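Print | E-mail this message

From: Jailson Fontes
To: Hulldale household list

Josué Siqueira wrote:
> Are the blue plastic ones worth keeping, or should I give mine away?

Oh, do keep them, Josué! I've grown so fond of mine – they wipe clean in no time and the rounded rim is kind to the hands. 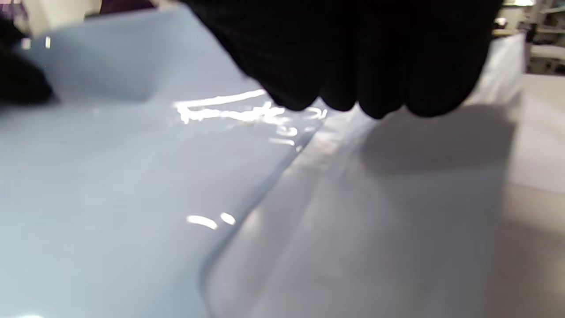

I'd only say go easy with scouring pads, as the shine goes dull. A soft cloth and dish soap will do nicely.

Warmly,
Jailson

Contact | © Hulldale list | Back to top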